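Teaching the arm, week three

I meant to write this up ages ago, but September got away from me and then my notebook did too (it was under the car seat, thank you Morena). So, a bit of catching up!

Most of you know I've been spending my evenings at the Girberg workshop, learning to show a robot arm how to do things by hand. The one we use is from Universal Robots, and you can put it into a mode where it goes limp and friendly and lets you lead it around like a patient old horse. You move it, it remembers, you save the point, you move it again. I had pictured something much grander, with a lot of typing.

The job we've been working on is the holder plate, a flat gray piece of plastic covered in little slots and brackets. The arm has to bring a light blue part up to it in its gripper, held straight up and down, and get the long narrow end to line up with the slots. My hands could do it in the dark. Explaining it to an arm took me 18 tries on the first evening, and 11 of those ended with me hitting the red button and saying something my mother wouldn't like.

Ghassan finally took pity on me. He told me I was steering from my shoulder, the way you'd push a shopping cart, and that for the last stretch I should slow way down and save far more points than seemed sensible. I also switched to the remote for the final approach, tapping it along in tiny steps with my nose practically on the screen.
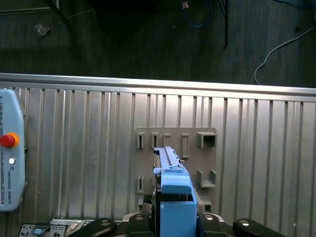
What I love about all this is how much it makes you notice your own hands. I never knew that I tilt things a little before I slide them in, or that I wiggle. I wiggle everything! Keys, drawers, the lid of the butter dish. Nilmini says she went through the same thing and couldn't load a dishwasher normally for a month.

Next up is letting go of the part cleanly, which Sarla has promised is the harder half. I'm bringing banana bread.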